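Workora Makers Forum > Student Projects > Rimov (sorting) > Thin film keeps slipping, demos for the wrapper run

Started by plesix_pip
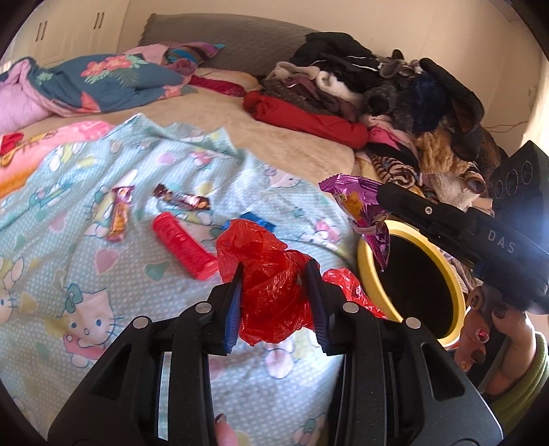

red bag in the jaws, purple wrapper on its way to the bin

ok so this is where we are with the household tidy-up task for the Rimov project. Two hand-held grippers, mixed rubbish on a bed, bin on the right. Brief from the course says soft packaging only, picked off a soft surface, which sounds easy and is not.

Main trouble is the thin stuff. Bags are fine once you get a good bunch of it between the pads. Flat wrappers — awful. You close on them and get a jaw full of blanket as well. So far we've logged 113 demos and I'd say the bag ones are the only ones I'd be happy to train on.

Questions
- do we keep the demos where the blanket gets pinched too
- anyone tried coming in lower, nearly flat to the bed?
- is the left hand allowed to hold the fabric down or is that cheating

Need to freeze the set before the July showing so quick answers pls

----
onu_lad

keep them. model has to see recovery. if every demo is a clean grab it'll freeze the first time it gets a fold of blanket

----
gearbox_toast

Disagree with above. Recovery demos yes, but only if the person properly lets go and tries again. Half of ours last term were someone tugging untill the wrapper popped out and the policy learned to tug. Pulled the whole bedsheet off at the open evening.

----
onu_lad

that was your grip threshold not the demos

----
gearbox_toast

It was the demos. We swapped the threshold twice, same tugging. Took out the tuggy ones and it stopped.

----
mintcable

re coming in lower: yes, works, but watch your wrist. Go in at a shallow angle with the jaws mostly closed, open just before you touch, then close slowly. Got us from hopeless to decent on crisp packets. Crinkly ones are easier than smooth ones anyway, more edges to catch.

Also is that a patterned blanket?? Brave. We did all of ours on a plain sheet and it fell over as soon as we moved it to a real room. Leave the cats in I say

----
plesix_pip

patterned yeah, on purpose. And the clothes pile stays as well, tutor wants clutter. We had one plain run right at the start and it looked lovely and taught us nothing

Will try the shallow thing tonight. What speed are you closing at

----
mintcable

slow. like embarrassingly slow. count of 2 from open to shut

----
ftl_sprocket

On the holding-down question. Rules sheet for the Onu round says both grippers can touch "the target and the surface", so holding fabric isn't cheating. I asked last year. But you lose time on the handover if the left one is busy, and they do score time.

What we did — left pins the blanket, right picks, right goes straight to bin. No handover at all. Only works for stuff on the right side of the bed obv.

----
plesix_pip

oh that's useful. How do you split it then, left side of the bed still needs a handover or a long reach across?

----
ftl_sprocket

Long reach. Ugly but it scores.

----
gearbox_toast

Long reach over a bed is how you knock the bin over. Put it at the foot end so both sides can get there

----
ftl_sprocket

Bin position is fixed on the sheet. Can't move it in our round, maybe different for yours

----
onu_lad

it's not fixed, it says "within reach of one arm". read it again

----
ftl_sprocket

Fair, just looked. You're right. Old sheet said fixed.

----
plesix_pip

UPDATE, 9pm. Did the shallow approach with the slow close. Ran each wrapper 6 times, flat ones came up 4 out of 6 with no blanket, which is miles better than before. Tube shaped ones still roll away when the lower pad nudges them, no idea there.

Decision for now: keeping the pinch demos where we let go and retry, binning (ha) the tuggy ones. Sorry onu_lad, watched a few back and there is a LOT of tugging

----
onu_lad

fine. still think you'll want some of them. save them in a seperate folder, don't delete

----
plesix_pip

saved, called the folder tug

----
mintcable

for tubes go across not along. jaws either side of the middle, and come straight down for that one, shallow is no good on anything round

----
plesix_pip

will try tomorrow after the lab opens. ta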